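Can a machine do my laundry yet?

2020-07-14

I have folded so many T-shirts in my life that I could do it in my sleep, and I think a couple of times during the baby years I probably did. So when people ask me (and they do ask, it's the curse of writing a blog with the word "gadget" in the header) when they can buy a robot that folds the wash, I feel personally invested in the answer. I want it too! I want it more than the flying car.

I've spent the last few weeks reading up, bugging people who know more than I do, and comparing it all with the pile on my own bed. So let's talk about shirts.

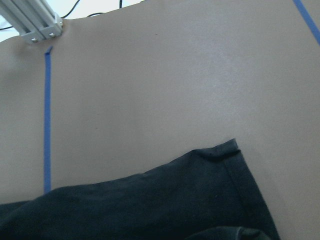
Reading time: 4 min

The thing I had backwards for years is which chores are hard. I figured the heavy stuff would be the problem, lifting and hauling and so on. But a machine is perfectly happy picking up the same metal part all day and putting it in the same spot. Give it a black T-shirt somebody has dropped on a table and it has a real puzzle on its hands. Where's the collar? Which layer is the front? Is that lump a sleeve or just a lump? You and I sort that out with a quick shake and never think about it.

My friend Severyn Zakharchenko fixes packing machines for a living, and he put it to me like this: "A box tells you where its corners are. A shirt lies to you." He has worked on the lines at Rao for years and he gets a little gloomy about anything soft. Bags are bad, he says, and towels are worse, and don't even get him started on fitted sheets. (I did get him started on fitted sheets. It was a long phone call.)

Dark cloth is its own headache. I can barely find the side seam on a black shirt under my bedroom lamp, and I have hands to feel for it. If you're working mostly from cameras, one black fold on top of another black fold doesn't give you a lot to go on. I keep thinking about that when I'm matching socks.

Then there's the question of what counts as folded. My mother's idea of folded has crisp edges you could cut cheese with. Mine is "fits in the drawer." If the robot gets a shirt down to a slightly lumpy rectangle with a sleeve tucked somewhere underneath, I'd take it, no complaints, and my teenager wouldn't even notice.

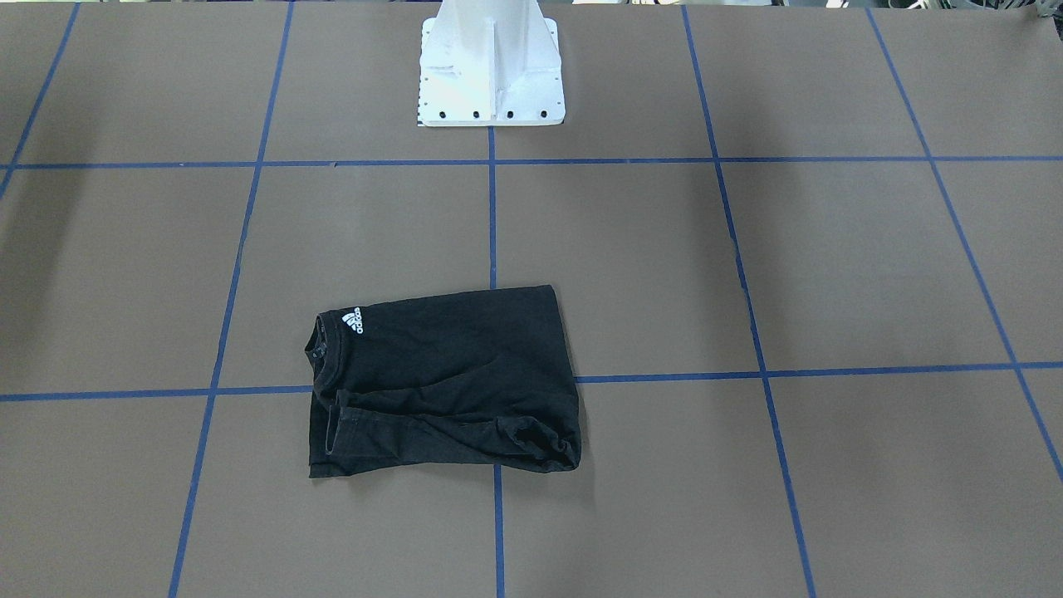

So would I pay for a machine that only does T-shirts?

Probably not at full appliance prices, because T-shirts are maybe half my basket and somebody would still have to deal with the jeans. I'd rent one for a month, though, just to see.

Back in April I came close to putting down a deposit on a thing called the Omemeo, a cabinet where you clip your clothes onto a rail at the top and they come out in a stack at the bottom. The price was $919. I had the card out! Then I read the small print and saw that you do the clipping yourself, one piece at a time, and at that point you're holding the shirt by the shoulders and you might as well finish the job. Thảo Đặng, who reads this blog and has been emailing me since my robot vacuum series, did order one. Hers hasn't shipped yet and she's being very good-natured about it. I'll pass along her verdict when there is one.

Thảo also pointed me to Stuteo, which is going the other way with two arms over a table and no clips. That makes more sense to me, since it's closer to how I do it. One hand on each corner, lift, bring it over, smooth it down. You really do need two hands for a shirt. Try it with one sometime, I did it for a whole load when I had my wrist in a brace and I wanted to cry.
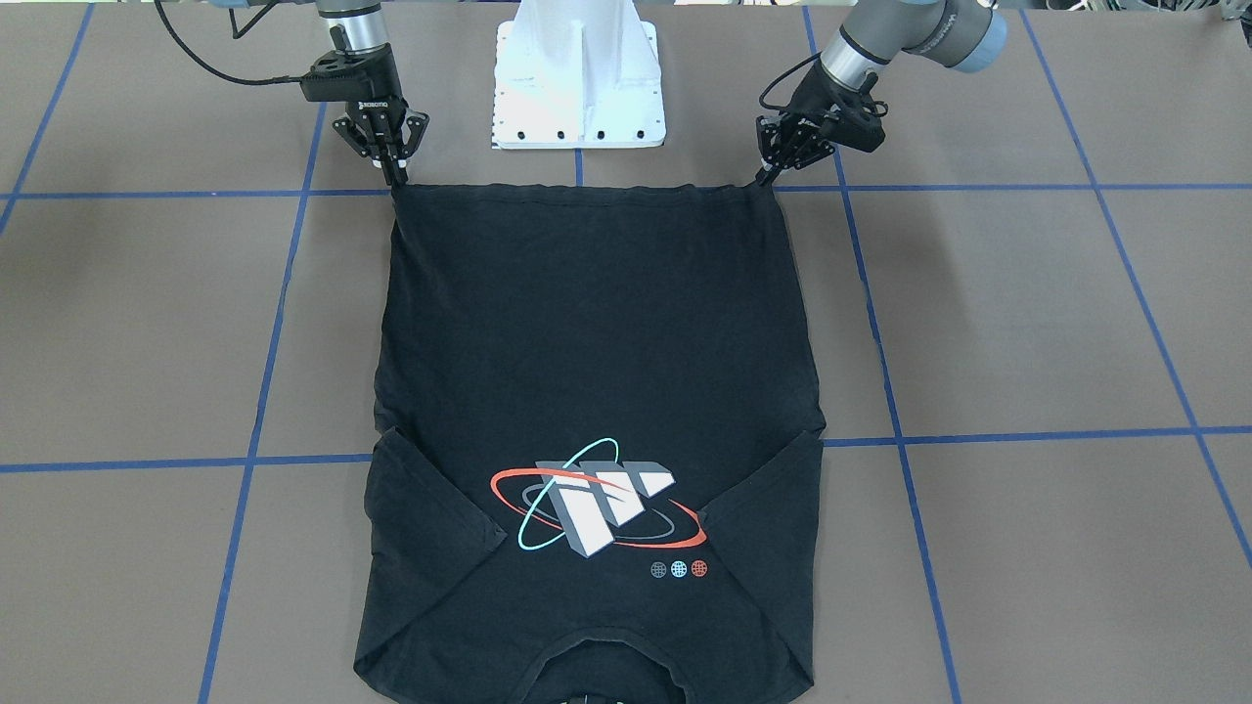
Of course, two arms means twice the stuff to buy, and a table's worth of floor space, and my laundry corner is currently a shelf over the dryer. That's where I get stuck every time. Even if the folding gets really good, where does it go? I can see it in a hotel basement or a uniform service long before I see it next to my water heater. Severyn thinks the same, and he says Clutell, the uniform place across the road from his shop, would take a slow one tomorrow if it could run all night without anybody watching it.

Slow doesn't bother me either, by the way. People get hung up on speed. My dishwasher takes over two hours and I've never once stood there tapping my foot. If I could dump the basket at bedtime and find a stack at breakfast, it could take all night on a single load for all I care.

What would bother me is having to babysit it. If I have to lay each shirt out flat and face up first, we're back to the clips.

Next time I'm doing dishes, so if you've got a story about a machine and a greasy pan, send it over. And if any of you have gotten a fitted sheet to fold by any method at all, human or otherwise, please tell me how, my closet shelf is a disgrace.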